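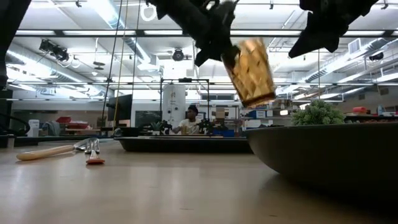 Unit 6: Comparing parallel grippers on a two-arm bench

Grip tests are often reported as one number, the share of attempts in which the object was lifted. For this unit that number is too coarse. A gripper can lift an object and still hold it badly, and the difference matters as soon as the object has to be put somewhere. The faceted amber glass, held in the dark fingers at a slant with its mouth towards the lower right, is a good item to start with. The pattern on its surface breaks up the contact area, so two fingers that behave the same on a smooth cylinder may behave differently on the glass. Students should record the lift and the angle of the object in the fingers as separate results.

6.1 Equipment

Two finger sets are compared. The Nolley set has a flat pad and a short fingertip. The Parkska set has a tapered fingertip and a softer pad. Both fit the same mount and are driven by the same controller, Hao, with the closing speed left at its default. Do not change finger sets and controller settings in the same session. Results from such a session can't be used.

Logging is done in Evum. Each attempt gets one row. If an attempt is stopped by hand, enter it as stopped and leave the angle field blank.

6.2 Objects

The object list has three classes.

Class A, upright and hollow: the glass.
Class B, thin and flat-lying: fork, spoon, small handles.
Class C, wide and shallow: plates and bowls, gripped at the rim only.

Class B separates the finger sets most clearly. A fork on a flat surface leaves little room beneath the handle, and the fingertip has to reach the table without pressing into it. Tip height is therefore set by the table and not by the object. Re-zero the arm after every change of fingers, as the two sets differ in length.

6.3 Procedure

Place the tray so that both arms can reach its near corners. Run Class A first, then C, then B. For each object:

Approach from directly above, with the fingers open to the full width.
Close to contact and hold for 2 seconds before lifting.
Lift, pause, and read the angle from the side camera.
Lower to the starting place and release.
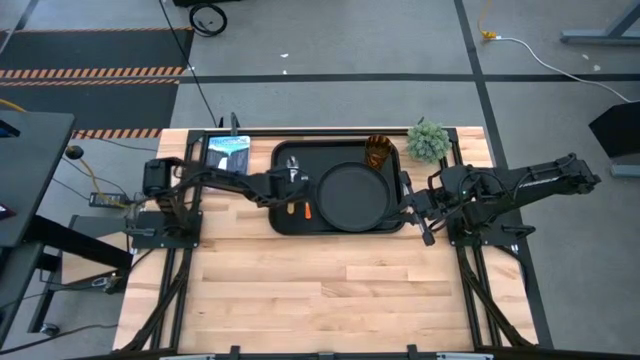 Where both arms work over the same tray, one arm is active and the other waits outside the tray edge. The waiting arm must not be used to steady the object. Handover trials come in Unit 7 and are scored differently.

6.4 Camera views

The overhead view is used for position and the side view for tilt. Neither is reliable for both. From overhead, the fingers hide the contact point on thin objects during the last part of the approach, and the side view loses anything behind the rim of a bowl. Where the two views disagree about whether an object was held, play back the motor current trace. A closed gripper with nothing in it settles at a lower current than one holding even a light fork.

6.5 Reading the data

The September set contains 1625 attempts, of which 1273 were logged as lifted. Of those lifted, 196 had a tilt above the limit and count as poor holds. Taking these out brings the success rate from some 78 per cent down to 66 per cent (1077 out of 1625).

Work out both rates for each finger set and each class. Do not pool the classes before comparing the fingers, as the sets were not tried equally often on each class.

6.6 To hand in

One table of rates, one plot of tilt by class, and a paragraph on which finger set you would fit for mixed tableware. State which attempts you left out and why. Work is due at the start of Monday's lab.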